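Bultville Robotics Club
Two-Arm Bench Handbook
Section 6: Setting Up and Running the Stamping Exercise

Revised September 17, 2019. If your copy has a coffee ring on the cover, it is the old one and the pad height in it is wrong.

6.1 What you are going to do

The stamping exercise is the first job new members do with both arms switched on. An arm picks up a wooden block, presses it on an ink pad, moves to a sheet of paper and presses again. A four-year-old can do this. Your first attempt will not be as good as the four-year-old's, and the club keeps a folder of sheets to prove it.

The exercise takes one evening if you have read Section 4 (Power and Stops) and two if you have only said you read it. Work in pairs. One person runs the Troridar console, the other stands at the stop button and does nothing else. Swap after each full sheet.

6.2 What you need

The bench, with both arms already mounted and homed
One Clonda base file, loaded on the bench computer
One wooden stamping block
One red ink pad with its lid
Grid paper from the second drawer
Two sheets of scrap for testing
Paper towels, more than you think
The wipe-down spray, which lives on the shelf and not on the bench

Do not use the blue pad. It belongs to the front desk, they know how full it was, and they have asked us twice.

6.3 Before you switch on

1. Clear the table. Phones, drinks, sleeves and the handbook itself all count as things on the table.

2. Check that the stop button is out and that you can reach it without leaning over either arm.

3. Look along each cable from the gripper back to the wrist. There should be a loose loop with enough slack for the wrist to turn both ways. If the cable is tight with the arm at rest, it will be tighter when the arm is busy. Re-route it now.

4. Lay the grid paper flat, long edge toward you, and tape the two far corners. Tape on the near corners will catch a fingertip sooner or later.

5. Set the ink pad on its mark, lid off. Put the lid at the right-hand side of the table, away from the paper.

CAUTION: Keep hands outside the yellow floor line whenever the arms have power. This includes hands that are "just fixing the paper."

6.4 Loading the program

1. On the console, open the Clonda base file and save it under your team name. Saving over the base file is the traditional way to meet everyone in the club at once.

2. Set the speed to 13 percent. It will look slow. Leave it.

3. Set the approach height to 116 mm above the table. The arm travels sideways at this height and comes down only over the pad and the paper.

4. Enter the press height you measured in Section 5. If you did not measure it in Section 5, go and do that. Do not borrow the number from another team – their block has been sanded and yours hasn't, or the other way around.

5. Run the path once in preview. Watch the whole thing. Most bad paths are obvious on the screen to anyone who is looking at the screen.

Note: The console shows message 672 when the gripper has no object set. Press Accept, go to Tools, and choose "block, small." Pressing Accept eleven times does the same as pressing it once.

6.5 Gripping the block

1. Put the block in the fixture with the stamping face down.

2. Jog the gripper over the block and lower it until the fingertips reach the pencil line.

3. Close the gripper at the lowest force setting, then go up one step at a time until the block no longer turns when the arm tilts. Stop there. More force dents the wood, and dents print.

4. Lift the block clear and look at it from the side and from the front. It should be square to the table in both directions. A tilt too small to bother you at this stage will bother you for the rest of the night.

5. Save the grip position as G1. The program only knows G1, so names like "good grip" and "good grip REAL" will be ignored by it and later by you.

6.6 First sheet

1. Run one dip and one press on scrap paper.

2. If the mark is faint at one end, the block is tilted. Go back to 6.5, step 4.

3. If the mark is faint all over, lower the press height by half a millimeter. Half. Then try again.

4. If the mark is a puddle, add a wipe move against the edge of the pad before the arm travels.

5. When three marks in a row look the same on scrap, switch to the grid paper and run the first row only.

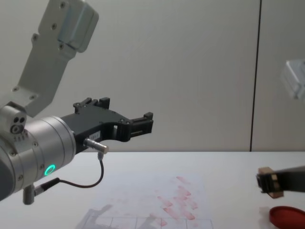
Scoring for this exercise goes by placement first and crispness second, and the arms get no points for enthusiasm. A mark counts when all four sides fall inside one grid cell and the edges can be read with a ruler. Red smears in slanting rows, bunched up on the right half of the sheet, score very little, even if the paper has clearly been stamped with feeling. Each sheet is worth up to 74 points, and the score sheet is clipped inside the cabinet door. Fill it in before you adjust anything, in pen.

6.7 When the sheet comes out wrong

Rows slant across the grid.
The program's idea of "straight" and the paper's are different. Touch off the two lower corners of the grid again and save them as P1 and P2, left corner first. Turning the paper to match the arm is quicker, works fine, and costs you ten points if the judge sees it.

Marks have a tail on one side.
The arm is starting its sideways move before it has finished lifting. Add a short straight lift after each press. Leave the speed alone for now.

Marks bunch up on one side.
Look at the column spacing. In the base file it is entered in millimeters, and in the Đorđević add-on it is entered in grid cells. If you are using the add-on and typed millimeters, the arm was probably on its way to the parking lot before the software limit stopped it.

Marks overlap.
The row counter was not reset after your last run. Press Reset Row on the console. This one gets everybody, including the people who wrote this section.

Marks drift a little more with each dip.
The block is slipping in the fingers. Wipe the fingertips, dry them, and go back to 6.5, step 3. Ink on the fingertips is the usual culprit, and it got there from the lid, the towel or you.

The arm stops halfway and the console beeps.
Read the message before you clear it. Write the number in the log. "It beeped" has been entered in the log often enough.

CAUTION: Never reach in to straighten a block while the arm is paused. Paused means the program is waiting. It does not mean the arm is off. Press the stop button first, then reach.

6.8 Handing the block from one arm to the other

Teams that score a full row may try the handover. Teams that have not may watch.

1. Park the arm with the block at position H1. Its gripper stays closed.

2. Bring the second arm in from the opposite side at low speed, gripper open, until its fingers are on either side of the free end of the block.

3. Close the second gripper at the same force you found in 6.5.

4. Wait one full second. The wait is in the program already; please stop deleting it.

5. Open the first gripper and back it straight out. No turning until the fingers are clear.

6. Check the block for tilt before you go anywhere near the pad.

Note: If both grippers are closed and either arm is told to move, the block loses. Spare blocks are in the tin marked "blocks." Broken blocks go in the other tin, also marked "blocks," which we intend to fix.

6.9 Shutting down

1. Set the block back in the fixture, open the gripper, and send both arms home.

2. Press the stop button. Switch off at the console, then at the wall.

3. Put the lid on the ink pad and press until it clicks. A pad left open overnight is a biscuit by morning.

4. Wipe the block, the fingertips and the table, in that order. Spray the towel and never the arm.

5. Write your team name and score on the sheet and put it in the folder, including the bad ones. The bad ones come out for the open house in May and are by far the most popular thing on the wall.

6. Save your program to the club drive. The bench computer is wiped every Friday night without warning, apart from this one.

Continue to Section 7, Stacking, only after your log page has been signed.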